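Yae Arai
@yaearai_steeps
17 Mar 2026

Okay, I have wanted to do this thread for ages. Cold brewing green tea at home! It's the easiest good thing I make, and people keep asking me how, so let's go. 🍵
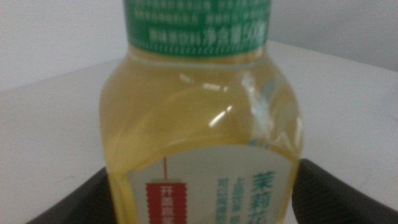 Bottled tea, 500 ml, green band on the neck.

1/ Bottled tea is how I got into all of this. I drank one with lunch every day at my old job and figured that was what cold green tea tasted like. Then my friend Toshiko Sugawara handed me a glass of her own from the fridge and I stood in her kitchen and drank the whole pitcher. (Sorry again, Toshiko.)

2/ Cold brew means leaves plus cold water plus time. No kettle. You put it in the fridge before bed and it's ready at breakfast. If you can make overnight oats you can do this in your sleep, and most of it happens while you're asleep anyway!

3/ Why it tastes different: the bitter stuff in tea comes out fast in hot water and slowly in cold. The sweet, brothy stuff comes out fine either way. So a long cold steep gives you something soft and round, even with a tea that gets grumpy and sharp when you pour boiling water on it.

4/ My base recipe. 10 grams of leaf to a liter of cold water. Fridge for 6 hours. Strain it, drink it. That's really the whole recipe and you could stop reading now, but please don't, I have so much more to say.

5/ No scale? Two slightly heaped tablespoons for a rolled or needle-shaped leaf. Fluffy leaf takes up way more room so you'll need three or even four. A cheap kitchen scale is still the best thing I ever bought for tea, better than any pot.

6/ Half batch for one person: 500 ml of water, five grams of leaf, same time. I do this in an old jam jar when I just want to try something new and don't want to be stuck with a liter of it.

7/ Which tea? Sencha is where I'd start. Deep-steamed sencha goes cloudy and bright green and tastes like fresh peas to me, in the best way. Regular sencha comes out clearer and a little grassier. Both great. Don't spend a lot on your first bag.

8/ Then go sideways! Hojicha cold is toasty and a bit like cereal milk. Genmaicha cold is popcorn. Jasmine green is almost too pretty. A light oolong wants longer, I give it overnight plus breakfast.

9/ The one I keep coming back to is the spring sencha from Jidon. It's a tiny shop, they only get the new leaf in May and I set a reminder on my phone like it's concert tickets. Last year Masaru Matsuda at the counter talked me into the stems instead (kukicha) and wow. Sweet, light, half the price. Listen to Masaru.

10/ Water matters more than I wanted it to. My tap water is hard and makes everything taste flat and a little chalky. I run it through a basic filter pitcher and the difference is huge. If your tap water tastes good plain, use it and be happy.

11/ Things I've messed up so you can skip them:
Squeezing the bag at the end. Bitter!
Leaving leaf in for two days. It goes murky and tastes like a pond.
Using the garlic jar. I washed it three times. It was still the garlic jar.

12/ About that second one: strain it. Please strain it. Once the leaf is out, the tea keeps nicely in the fridge. I finish mine the next day at the latest and it's best the first morning.

13/ Gear, if you like gear. I use a tall glass bottle with a mesh filter in the neck. Any jar and any fine strainer will do the same job. A French press is also perfect for this, as long as it doesn't smell like coffee.

14/ Reusing the leaves: yes! Second round, use half the water and pour it on at room temperature, give it an hour or so. It's lighter but still lovely. After that mine go on the tomatoes. My neighbor Joaquim Vilela eats his with soy sauce and sesame over rice and I tried it and now I do too.

15/ Ice trick for a hot day: put the leaf in a small pot, pile ice cubes on top, walk away. As they melt you get a few thick, savory sips. It takes forever and makes almost nothing and I love it so much.

16/ Caffeine question, since I get it every time: cold brew tends to come out lower than hot, but there's still some in there. If I want a glass in the evening I go with hojicha or plain roasted barley. Barley tea is great for kids too, mine ask for it by name.

17/ Cost! I sat down and worked it out for the kukicha and it came to 74 cents a liter. I had to do the math twice. That's a whole day of tea in my house.

18/ Flavor add-ins I like: a strip of lemon peel (peel only, juice makes it weird), a few mint leaves, one slice of cucumber. Add them after straining and take them out after an hour.

19/ Takeshi Hirose asked under my last post if you can sweeten it. Sure you can! Sugar won't dissolve well in cold tea, so make a quick syrup or stir honey into a splash of warm water first. Try it plain once before you do, though.

20/ If you make some tonight, reply and tell me which leaf you used and how long you left it. I read all of them. I'm doing kukicha with lemon peel, it's already in the fridge.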